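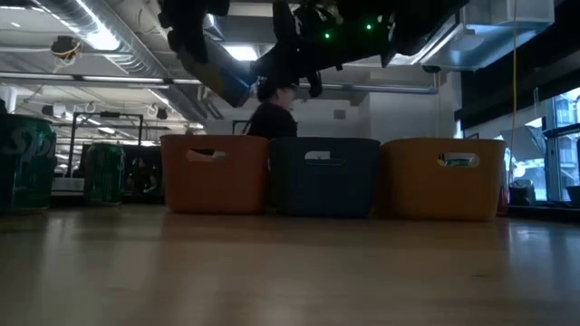
Orange, blue and yellow bins on a wooden tabletop, with two green soda cans to the left.

Setting Up Color-Coded Sorting for a Shared Office Kitchen

Step 1. Measure the waste stream first
Weigh each category for two weeks before buying anything. Use a kitchen scale and record the totals in grams at 4 p.m. The Sillside office logged 3000 g of paper, 900 g of metal and 200 g of film plastic in its first week. Food scraps were weighed separately and are covered in the composting page.

Step 2. Assign one color per material
Check the hauler's chart before choosing. If the hauler has no chart, pick any set and keep it the same on every floor. Do not use red and green as a pair - some staff will not be able to tell them apart. Add a text label in any case, with letters at least one inch high.

Step 3. Size the containers
Divide the weekly weight by the number of pickups, then add a quarter for peak days. Cans take up far more room than their weight suggests. Crush them, unless they go to a deposit machine, which reads the barcode and will usually reject a flattened can.

Step 4. Place the station
Put it within arm's reach of the sink so that containers can be rinsed on the way. Keep the trash can at the same spot. A trash can placed closer than the recycling will collect the recycling.

Step 5. Check and adjust
Inspect the contents once a week for the first month. Note the wrong items by type and change the label wording to match. At Sillside the word "metal" was replaced with "cans and foil" in October.

Log sheet template: Mirela Medeiros, room 341.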